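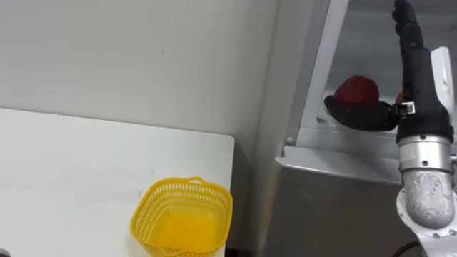
**When does the Civham laundromat reopen?** The doors open again at the end of August 2025, with new machines, longer hours and the same parking lot.

Escobar Wash & Fold, the only coin laundry inside the Civham town limits, has been closed since February, when a pipe gave way behind the dryers and the floor took on a slope it did not have before. The owners put a sign on the door that said "Back soon." It was later replaced by a sign that said "Back," with the second word peeled off, and a fair number of people drove over to check.

Residents without a washer at home have spent the time since then going to Permont. The Permont laundromat is clean, well lit and by all accounts friendly, and Civham has found it very hard to forgive. It also closes at seven, so anyone who works a full shift has had to pick between clean clothes and dinner. Letters to this paper have covered the bus schedule, the dryers that run hot, and a long-running dispute over whether a folding table can be saved with a sweatshirt. (The Permont position is that it can't.)

The repair was supposed to be quick. Then the contractor opened the wall and found plumbing from several different owners, none of whom seem to have spoken to each other. The town's building office asked for two inspections. The first was passed with a note about the drain. The second was about the note.

A petition asking the town to hurry things along picked up over 138 signatures, a strong turnout for Civham, where the last petition concerned geese. The town council thanked the signers and explained that it does not own the laundromat, does not run the laundromat and has no say in how fast the laundromat is fixed. It then discussed the laundromat for most of an evening.

The building itself, known as the Ziretti block after the shoe store that used to fill the ground floor, got a new roof section and new windows while the crew was there. The old Ziretti lettering over the door stays. People still walk in asking about shoes, and the owners say they have stopped fighting it.

Hours will run from six in the morning to ten at night. Prices go up a little on the large washers and stay put on the small ones. The machines now take cards as well as coins, and the change machine, which has been known to keep a bill for itself, is being kept on anyway. Drop-off service will return two weeks after the opening, once there is somebody to do it. The owners are hiring for the morning and evening shifts, and applications can be left at the counter or pushed under the door until then.

Clothes left in the building when the pipe broke have been washed, dried and bagged, and can be picked up during opening week. Owners should be ready to describe them. Anything not claimed in two months goes to the thrift shop next door, where several people have already asked about a green coat.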